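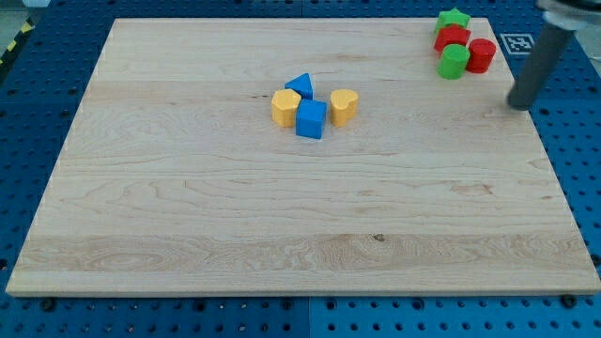 19th April

Third batch of the walnut ink today, and I'm happier with it than I have been with anything since November. Raluca brought in another sack of husks from her aunt's place out at Prinovdale (bless her, they'd been drying in a shed all winter and smelt like it), so I weighed out 304 g, covered them with rainwater and kept the pot at a low simmer for 3 hours. Strained twice, first through the coarse cloth and then through an old pillowcase that will never be white again.

The liquor came out a good deal darker than batch two. I split off 100 ml and stirred in gum arabic a little at a time, stopping when a drop on the glass slab held its edge. I-hsuan thinks I should have stopped sooner and she may well be right - my first few lines with the dip pen had a shine to them that I don't love. On the Moya paper it sits beautifully, though, a warm brown with a bit of red at the thin end of the stroke. On the cheap cartridge it feathers like mad. No surprise there, but I wrote out half a page anyway for the pleasure of it!

Left 30 ml without any gum in the small brown bottle, with one clove in it against mould. Tsung-han swears by a splash of vodka instead, so there is a second bottle done his way next to it, both labelled, both on the shelf by the window side of the sink. Please don't tidy them.

Still to do: ask Szu-yu whether she has kept the recipe from the Ballstead course, the one with the rusty nails, and find out how long she let it stand. Swatches from all the batches want pinning up together where they'll get some sun. The big pan needs another scrub, I gave up on it at teatime. Also we are nearly out of gum.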